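Lucero Fund, Small Grants for Community Rooms
Progress report, Wodau Street activity room
Submitted 7/29/25

The grant of $2000 was received in April. This report covers the furniture, flooring and supplies paid for so far, and what is left to do before the room opens for the full fall program.

Flooring. The old vinyl was taken up and gray carpet was laid wall to wall. The installer came back once to fix a seam by the door at no charge. We asked for a low pile so that chairs slide and small items can be picked up easily.

Tables. We bought the tables secondhand from Clamevden Office Clearance. They have rounded corners, which was a condition in our application because of the younger groups. They came out of an office and still have the holes for cables. We considered plugging these and decided to leave them open for now. One table wobbled on delivery and was exchanged.

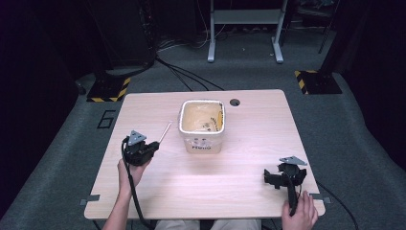 Activity table with a white bucket and a thin pointed stick, on the new carpet.

Supplies. Small materials such as sticks, pencils and brushes are now kept in plastic buckets, one to a table, in place of the drawer unit we had budgeted for. Most of the buckets were already in the building. They are stained inside from earlier use but sound, and reusing them left money for paper and glue.

Use of the room. The Mavis craft group moved in as soon as the carpet was down and meets there every week. It has 14 regular members, up from 7 in the old space. An open session for families drew some 23 people, more than we can seat at present.

Problems. The lighting is still poor away from the center of the room. Two fittings need replacing and the quote was higher than expected. Storage for unfinished work is also short, and groups have been stacking it on the windowsill.

Next steps. We will get a second quote for the lights, buy more folding chairs, and put up one shelf for unfinished work. Receipts for the carpet and tables are attached. The receipt for the paper and glue will follow with the final report.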